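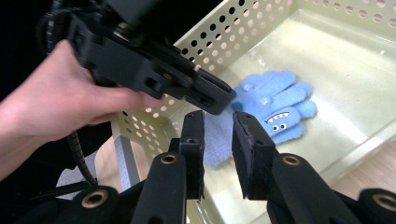 Light blue knitted glove, cream plastic bin.

Toltanar Bed-Exit Sensor: Review for Home and Small-Facility Use

By Pascal Hinrichs
Friday, September 18, 2026

The Toltanar is a pressure pad that goes under the mattress and sends a radio signal to a bedside receiver when weight leaves the bed. It is sold to families caring for a parent at home and to assisted living operators with a small number of rooms. The kit costs $300 and contains the pad, the receiver, a wall adapter and a strap. A second receiver is sold separately.

I tested it in two settings. The first was a private apartment with a foam mattress on a slatted frame. The second was a room in a residential care home where Dede Aidoo supervises the night shift. The bed there is a height-adjustable model with a thick pressure-relief mattress.

Setup

The pad goes across the bed at hip height, between the mattress and the frame. The strap holds it in place and has to be pulled tight. On the slatted frame the pad sagged between the slats until I put a sheet of thin hardboard under it. The manual does not mention this.

Pairing requires holding the button on the receiver until the light turns green, then pressing down on the pad. It worked on the second attempt in both rooms. Calibration is done with the person lying in bed. If it is done with the bed empty, the unit stores a zero value and then alarms continuously. There is no error message for this condition.

Four delay settings are available. The shortest triggers as soon as the load drops. The longest allows time for someone to turn over or sit up to drink. Settings are changed with a small slide switch behind the battery door, so the receiver must be taken off its stand each time.
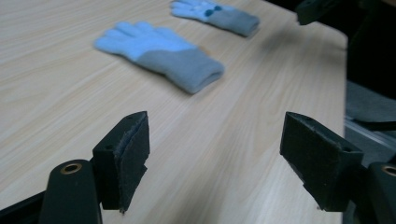 HOME SAFETY > MONITORS AND ALARMS

Alarm Behavior

On the shortest delay the unit reported every exit in the apartment. It also reported a number of position changes, mostly when the sleeper moved close to the edge of the mattress. Moving up one setting removed most of these. In the care home the thick mattress spread the load enough that the second setting missed slow exits, where the resident sat on the edge before standing. Aidoo's staff went back to the shortest delay and accepted the extra alarms.

The receiver has a chime, a buzzer and a vibration mode. The chime is quiet and could not be heard through a closed door. The buzzer could be, but it also wakes the person in bed if the receiver is in the same room. For a resident with dementia who startles easily, place the receiver elsewhere or use vibration only.

Range

The stated range is 40 meters in open air. Indoors, the apartment layout caused no dropouts. In the care home the signal held along the corridor as far as the staff station and failed in the laundry room, behind a fire door. When the link is lost, the receiver gives one short beep and a red light. I would prefer a repeating tone. A single beep is easy to miss, and after it the bed is unmonitored.

Cleaning

The pad cover is sealed vinyl and can be wiped with ordinary disinfectant. The cable entry is not sealed. Athina Sotiropoulos, who handles equipment at the same home, wraps that end in a plastic sleeve on all pads of this type and did so here. The strap is fabric and must be removed to be washed.

Compared With the Banda

The Banda pad is narrower and uses a wired connection to a wall box. It has fewer false alarms on thick mattresses and no pairing step. It cannot be moved between rooms without tools, and the cable is a trip hazard unless clipped to the frame.

Ratings

Setup: 3 out of 5
Detection, standard mattress: 4 out of 5
Detection, thick mattress: 2 out of 5
Receiver: 3 out of 5

Suitable for a home bed with a standard mattress and a caregiver in the next room. For pressure-relief mattresses, try the pad under the actual resident during the return period before ordering more.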